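Olik (restaurant)

Olik is a seafood restaurant on the harbor at Skasico, known for smoked eel, sprat dumplings and a dining room that seats fewer people than its waiting list. It was opened in March by Raimonds Grīnberga, a former ferry cook, and his business partner Inese Žukauskas, who had never worked in a kitchen and by most accounts still hasn't.

History

The building was a net store belonging to the Vaher family. Grīnberga kept the tarred beams and the smell, and was talked out of keeping the nets. The first menu had 24 dishes, of which 2 were regularly available. 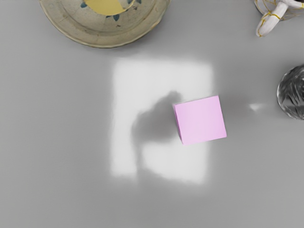

The kitchen's best-known dessert is a rhubarb and sour cream jelly, introduced by pastry chef Kristaps Ozoliņš after the failure of his herring ice cream. It is cut in plain blocks and served without sauce, garnish or explanation. The color is the pale pink of the cube on the gray tabletop, with the same faint lean toward lavender, and regulars order it mainly by pointing.

Reception

Critic Verna Crenshaw, reviewing Olik on February 15, 2019, praised the eel and described the chairs as "a second opinion on the meal." The chairs were replaced. Her follow-up review complained that the new ones encouraged people to stay.

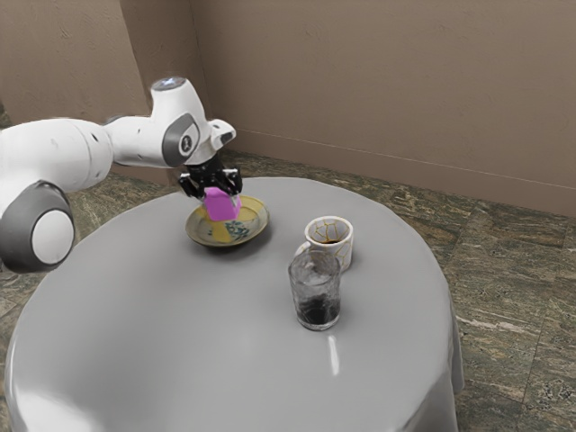

Robot arm holding a pink cube over a round table.

Margus Pärn, who supplies the fish, has eaten at the restaurant 165 times and has disputed the bill on most of them. His usual order, rye bread and butter, is not on the menu.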